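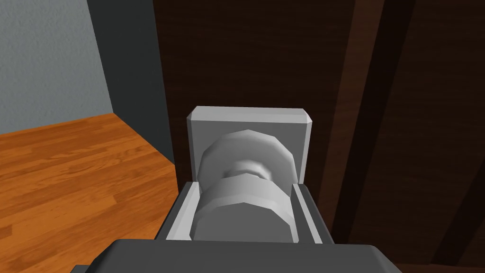 Gripper at a door knob, simulated view

Sislow Heap Inspector
Command-line tool for Linux, 64-bit
Version 5, released June 2024

Sislow records every allocation and release made by a running C or C++ program and writes them to a compact trace file. The trace can be read back on the same machine or copied elsewhere for study. No rebuild of the target is needed, although debug symbols are required if you want line numbers in the report.

The recorder is loaded as a shared library ahead of the standard allocator. Each event takes 13 bytes on disk before compression. Call stacks are stored once and referred to by index, so a program that allocates in a tight loop does not fill the disk with repeated frames.

Reports

The default report lists blocks still held at exit, grouped by call site and sorted by total size. A second report, Rusgate, shows fragmentation over time. It marks gaps between live blocks that are too small to be reused by the request sizes seen in the trace.

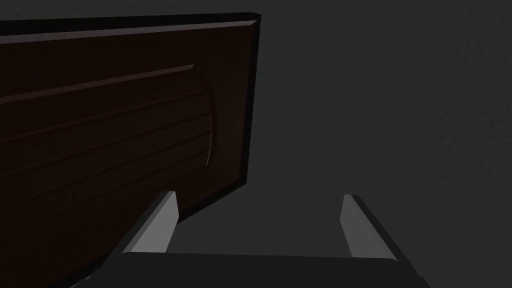 Rusgate needs a complete trace. If recording was started after the program had already been running, blocks allocated earlier are listed as unknown and left out of the totals. Use the --from-start switch to avoid this.

Limits

Statically linked programs are not supported. Custom allocators can be traced through the Limsakul header, a single file with two macros – one for allocation, one for release. Up to 263 threads can be recorded at once. Stack depth is set to 5 by default and can be raised in the configuration file.

Licensing

Single seat or site licence. The site licence covers up to 2,000 machines under one organisation. Upgrades from version 4 are free if bought after May.

Technical contact: Jitendra Mathur, Tistdale office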